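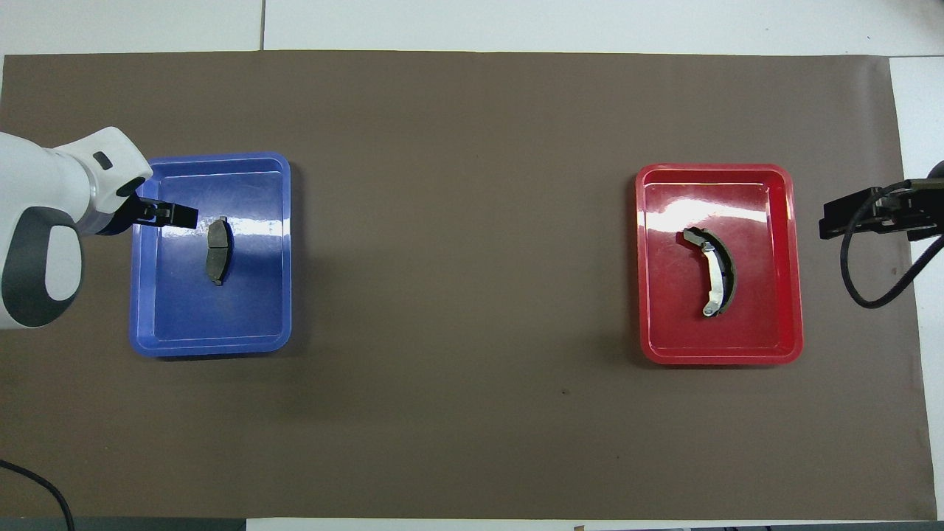
Brake pad in the blue tray, Quinlan open day

I have driven past the Quinlan works more times than I could tell you, usually with a flask of tea wedged by the handbrake and my mind on something else, and in all those years I never once thought to ask what went on behind that long wall. They make brake pads, and they have been making them since before I moved to the valley. So when my neighbor Carleen Pirihi mentioned that they were opening the doors for a day and did I want to come along, I said yes before she had finished asking.

The walk from the overflow parking lot takes you right along the river, and if you go next time I would wear decent shoes, as the path was all puddles. At the gate we were given a paper badge and a pair of those orange foam earplugs, and put into a group with a very nice family from Bodoven and two retired bus mechanics who knew far more than the rest of us and were generous about it.

Our guide was Elfriede Frerichs, who has worked at Quinlan for 31 years and started out on the presses. She took us first to the mixing room, or at least to the window of it. I had always supposed a brake pad was one solid lump of something. It is closer to baking! There are fibers and resins and powders and a bit of rubber, all weighed out and tumbled together until it looks like the stuff you empty out of a vacuum cleaner. Every customer wants a different recipe, and Elfriede was friendly but firm about not telling us any of them. One of the bus men tried three times.

From there you go down a ramp to the press hall, and this was the part I liked best. The mix goes into a mold on top of a steel backing plate and the press comes down on it, hot, and holds it there for some minutes. The smell is hard to describe – a little like a hot iron and a little like burnt toast – and I could still catch it on my cardigan when I got home. They have an old press by the door, painted green, that they no longer use but can't bear to part with. Children were allowed to pull the lever.
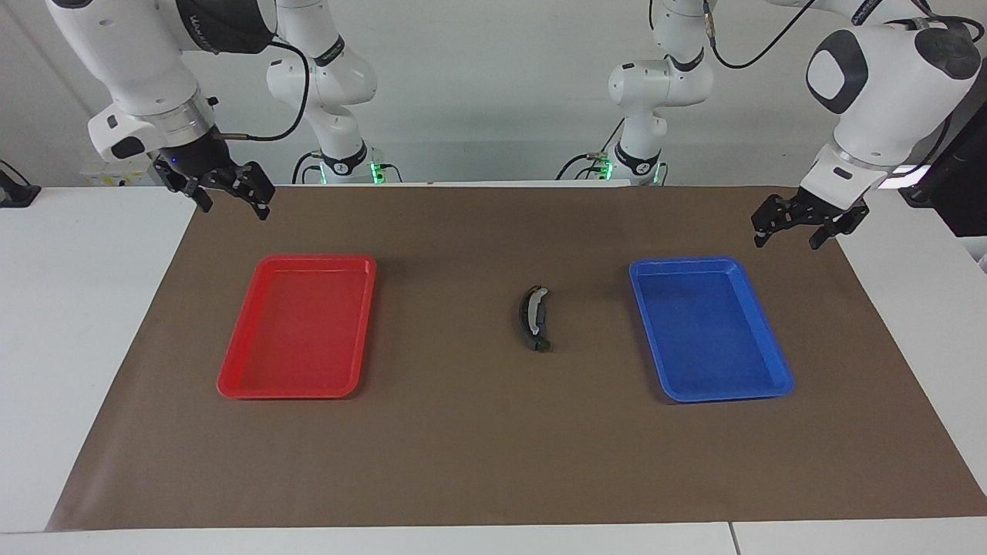

After pressing, the pads go into long ovens to cure, and then to the grinders, where the faces are made flat and the edges are beveled so that they don't squeal. I asked why my own car squeals all the same, and Elfriede asked me when I had last had it looked at, and there we left the matter. They turn out 2,145 pads on a good shift, she told us, and a few from every batch are broken apart on purpose to see how well the lining holds to the plate. There was a tray of the broken ones to handle, and I was surprised by how heavy they were.

The last stop was a small exhibit on the history of the place, put together by the people in the office, with old catalogs and wage books and a lovely photograph of the Tonen bridge under snow with a Quinlan delivery truck halfway across. Carleen found her great-uncle in the wage book for one November, down for boots and a half day's pay, and she stood there reading that page for so long that I went and had my coffee without her.

Speaking of which, the canteen did us proud. Lentil soup, ham rolls, and a plum cake that I went back for. They had set out 400 chairs and I still ended up sharing a windowsill with the Bodoven family, whose youngest had put his earplugs in at the gate and wouldn't take them out for anything, cake included.

A few practical things, if you are thinking of going to the next one. Entry is free, but you do need to put your name down at the gatehouse beforehand for the press hall, as the groups are small. There are two flights of stairs, with an elevator if you ask. Photos are fine everywhere except the mixing room. And the shuttle back to the station stops earlier than the leaflet says, so we walked, and it rained on us the whole way.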